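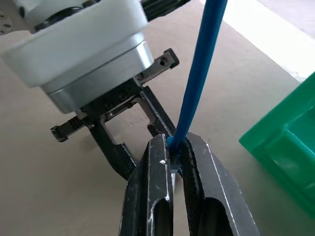
How many examples should I record before the first training run?
Plan on 200 good ones for each task, and more if your objects vary a lot in shape.

4 min read

Recording a Session on the Drallstead Two-Arm Station

By now both arms should be homed and Stitatari should be open on the desk computer. Take your time with this part, since a calm, tidy recording is worth several hurried ones (and you'll thank yourself in November, when you're sorting them all!).

1. Pick one task and type its name in the Task box, spelled the same way every time.
2. Set out the objects. Move them a little between recordings, so the system learns to look for them and doesn't just memorize a spot on the table.
3. Open both grippers fully and bring the arms to the ready position.

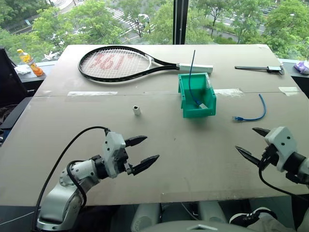 4. Press Record, wait for the tone, and begin. Move at the pace you'd use to hand a friend a cup of tea, and let each grip settle before you lift.
5. Press Stop once the arms are back at ready, then mark the recording Keep or Discard.

Note: A small fumble that you recover from is perfectly fine to keep. Wekesa Mabula's first set had nearly 572 recordings, and plenty of them had a wobble or two.

Caution: Keep your hands out of reach of both arms while the Record light is on. If something falls, press Stop first and pick it up afterward.

6. When you're finished, choose Send to Rashidi and leave the window open until the bar fills.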